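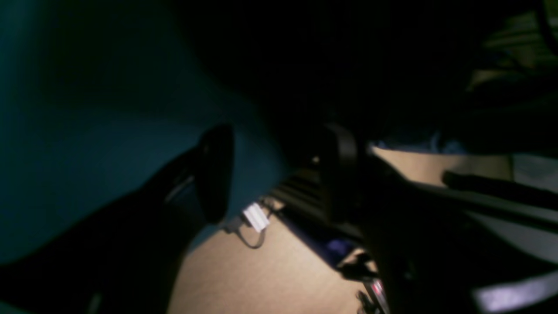 How to run a robot arm demonstration at an open day

Last updated: April

Search this site Enter keywords Go

We hold an open day at the Kirnosness workshop two times in a year, and the robot arm is always the table where people stay the longest. After the last one, several clubs wrote to ask how we organise it. I have put down our method in the order we do it. English is my third language, so please excuse a strange sentence.

The method is for a small arm with a two-finger gripper which does table work, such as picking up a connector or moving a light part from one place to another. For a large industrial arm you must follow the rules of the manufacturer and of your building, and this page will not be enough.

Before the day

Choose one task only. In our first year we prepared five tasks, and the visitors saw mostly the backs of our heads while we changed programs. Now we choose one task with a cable and connector, and one spare task with a soft block in case the first one gives trouble.

Run the task many times before you show it. Our rule at Kirnosness is 300 runs in the same room, with the same table and the same lamps. Write every run in a notebook, also the bad ones. When we counted the whole notebook last winter we had 2,492 runs, and visitors like to turn the pages and read the remarks.

Check the light at the hour when the visitors will be there. Our windows face west, and a camera setting which was good at 10 am was useless at 4 pm. If you have blinds, close them and use your own lamps for the whole day.

Mark the reach of the arm on the floor with tape. Move the arm slowly to its farthest point on each side, with nobody near, and put the tape well outside of that. We place a low barrier on the tape when we expect small children.

Setting up the table

1. Fix the base of the arm first. Tighten the clamps, push the base by hand with the power off, then tighten again.

2. Lead the cables away from the side where people stand. A cable that crosses the walking path must go under a cover.

3. Put the emergency stop where the operator can reach it without looking. Test it before you open the door, and one more time after lunch.

4. Clean the finger pads with a dry cloth. Dust from cardboard boxes makes them slippery, and we lost half a morning to this at the Nondgate fair.

5. Start the arm at low speed and let it go through the full movement once with nothing in the gripper.

6. If the gripper has a camera, send its view to a second screen. Turn the screen to the public and not to the operator. 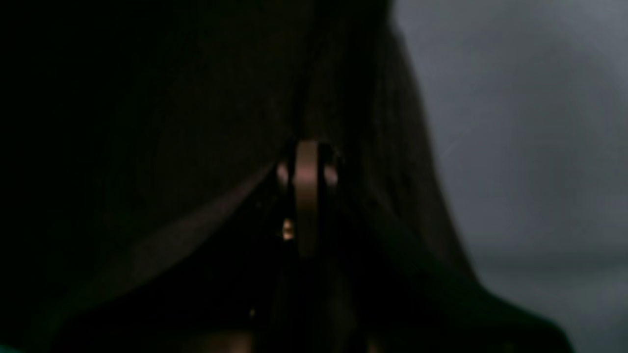

The second screen needs some words from you. People expect a nice clear view from a robot camera, and at close distance the view is often dark, blurred and full of gripper. Tell the visitors this before they ask. I usually invite someone to guess what the arm is looking at, and then we look together at the table. Children are better at this than engineers.

During the demonstration

Keep each round to 7 minutes. First say what the arm will try to do, then let it work without talking over it, then take questions. It is difficult for me to stay quiet in the middle part, but the visitors watch better when I do.

Have 2 people at the table. One operates and does not answer questions. The other one speaks with the public and does not touch the controls. If you are alone, stop the arm fully each time someone wants to talk with you.

When the arm drops something, leave it there for a moment and explain what you think went wrong. Stop the arm before you put your hand in to pick up the part. Do this every time, also when you are in a hurry, for the visitors will copy what they see.

Some questions come at every open day. How much did it cost? Can it hurt you? Does it learn by itself? Prepare short answers in plain words. For the second one I say yes, and I show the tape and the stop button.

The spare task

We keep the soft block program, which we call Wulent, loaded and ready on the same computer. Changing to it takes one restart. The block is large and light, and it forgives a gripper that closes a little beside the centre. The Gunawan group, who visited us to prepare their own day, use only this kind of task and are happy with it.

Packing up

Park the arm in its folded position and switch off the power before you loosen anything. Wind the cables in wide loops, without sharp bends near the plugs. Take the tape from the floor the same evening; the next day it leaves glue.

Write your notes before you go home. Mine from last time say: longer extension lead, more chairs, lower the second screen for people in wheelchairs.

Contact the workshop | Copyright Kirnosness Workshop | Back to top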